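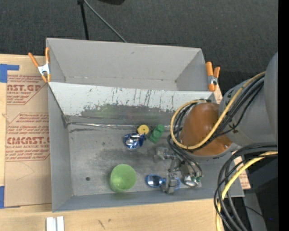
4.3 Mise en place du poste de tri à deux compartiments

La présente section s'adresse aux opérateurs chargés de préparer le poste avant une série d'essais de rangement. Elle suppose que le bras a été référencé conformément à la section 4.2 et que l'arrêt d'urgence est accessible depuis la place de l'opérateur.

1. Poser le double bac sur la table, ouvertures vers le haut, le plus grand compartiment du côté de l'opérateur.

2. Fixer une pince à ressort à chaque extrémité de la cloison, à la jonction des deux compartiments. Tirer légèrement sur le bac : il ne doit pas se déplacer.

ATTENTION — Ne jamais repositionner une pince lorsque le bras est sous tension. La trajectoire de transfert passe au-dessus de la cloison.

3. Vérifier le passage des câbles le long du bras et du poignet. Les boucles doivent conserver assez de mou pour une rotation complète du poignet, sans pouvoir s'accrocher au bord du bac.

4. Déposer les objets dans le compartiment avant. Le compartiment arrière reste vide au départ. Un lot courant réunit des articles de formes et de matières dissemblables : gobelet translucide, lunettes de soleil, emballage souple brillant, petites pièces en plastique.

5. Amener la pince de préhension au-dessus du compartiment avant, en mode manuel et à vitesse réduite, puis enregistrer la position de départ.

6. Lancer le programme Vemer et saisir le numéro du lot. Le message d'erreur 53 signale que le compartiment arrière n'a pas été reconnu comme vide ; reprendre alors à l'étape 4.

7. Quitter la zone de travail et démarrer le cycle.

Remarque : les rayures de la cloison et les taches du fond n'empêchent pas l'emploi du bac. Une fissure impose son remplacement.

4.4 Portée et limites de la fonction de tri

Le poste sert à évaluer dans quelle mesure un bras automatisé peut assurer une tâche domestique élémentaire, à savoir prendre des objets mélangés dans un bac et les transférer dans un autre. Il ne constitue pas un équipement ménager et ne doit pas être présenté comme tel aux visiteurs.

Lors de la campagne menée en août sur le site de Jevorside, 3392 prises ont été tentées, dont 1315 sur des objets transparents ou réfléchissants. Ces derniers concentrent la majorité des échecs. Les gobelets translucides sont souvent saisis trop haut et les emballages métallisés se déforment au contact des doigts. Les lunettes posent une difficulté différente : la prise par un verre est stable pendant la levée, puis cède au franchissement de la cloison.

En l'état, la fonction convient à un tri surveillé d'objets rigides et opaques. Elle n'est pas qualifiée pour le rangement sans présence humaine, ni pour la vaisselle, ni pour tout article dont la chute présenterait un danger. Madhu Tiwari, responsable des essais chez Filtska, tient à jour la liste des objets admis.

4.5 Interruption d'un cycle

1. Après 11 échecs consécutifs, le programme s'arrête et le bras se retire en position haute.

2. Consigner dans le registre l'objet en cause et son orientation. Ne pas le redresser avant d'avoir rempli la ligne correspondante.

3. Couper l'alimentation du bras avant d'introduire la main dans le bac.

4. Pour toute modification des seuils de serrage, s'adresser à Adalberto Brito. Les valeurs par défaut figurent à l'annexe C.

Remarque : sur les postes équipés du module Falcão, la reprise s'effectue depuis l'écran secondaire (voir 4.7).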